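Visit report: the shared workshop at Ilau, open afternoon

Typed up fast from my notes before I lose them. Spelling as found.

Got there late. Wrong door first, then the right door, up the ramp, past the bike racks. The building went up in 1978 and still has the original lift, which I did not take. Unit 711 on the door, small card underneath saying Nadar Workshop, come in. So I did.

Nadar is a members' place. Bench space, a couple of printers, a drill press you need signing off on. Members build what they like and once in a while they open up so people can come and poke at it. Most of the floor was the usual - a clock, a plotter, a very nice set of speakers. I'd gone for the Holtine build, having followed their build log since July.

Holtine is the home-made gripper project. You hold the thing in your hand, camera on top, and do an ordinary job with it. The recordings are then meant to teach an arm to do the same job. The arm is called Jonda and lives at somebody's flat, half finished, so no arm on the day. Bit of a shame but they'd said so on the notice.

The job is tidying rubbish into a bin. Sounds dull. It isn't, or not for the first hour anyway. Everything in the pile behaves differently. Blister packs are the easy ones according to the builders, stiff enough to stay put once the blue fingers have hold of the edges.
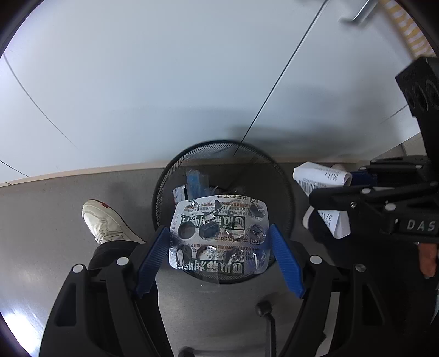

Page last changed: 23 August 2020

Had a go myself. Heavier than I expected, and the weight is all out in front so your wrist knows about it after a few minutes. The ribbed fingers are the bit they're proudest of. First ones were smooth and foil slid straight out, so they reprinted with ridges. Four rounds of that, I think, my notes are smudged here. Squeeze is by a trigger and there's a bit of slop in it before anything moves. You learn to start early.

What I got wrong: going too fast. Everybody does aparently. You're used to your own hand and you just swing it over and let go. They want it slow over the rim, a pause, then open. The pause matters for the recordings, something to do with finding the moment of letting go afterwards. Didn't follow all of it.

Asked about cost. Nobody had a proper total. The camera is the dear part, the rest is printed plastic, screws and cable. They've had 2 frames snap at the same corner and have thickened it in the drawing. Files will go up when they're tidy, no date given and I didn't push.

Target for the afternoon was 60 good drops, on a tally sheet by the kettle. Don't know if they made it, I had a train.

Then wrappers. Much harder. Thin clear stuff that crumples, swings about, catches the light. They had more than one gripper on the go by then, with different fingers, long flat black one on one of them, and the white round markers on the bodies that the tracking software looks for. A blue wrapper in one, a see-through one with a grinning cartoon face in the other, both at the same mesh bin. Two people working that close get in each other's way a fair bit and there was some laughing. I asked if static was a problem with the clear film. Yes. Clings to the fingers. Current fix is a little shake, which they don't love becuase then the arm will learn the shake too.
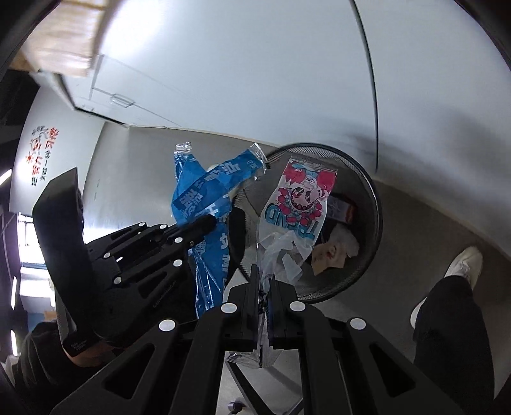
Getting there and odds and ends

Ilau station, then around fifteen minutes on foot. Follow the canal side, the road side has no pavement for a stretch. Lift works I'm told. Toilets on the floor below.

Tea was free, biscuits went early. Bring your own mug if you're fussy.

Wear flat shoes, hard floor and no chairs to speak of. Children fine if they stay off the printer end.

Still to find out - what Jonda does when the bin is full, and whether the smooth fingers are any use for card. Forgot to ask both. Will write to them and add it here if I get an answer.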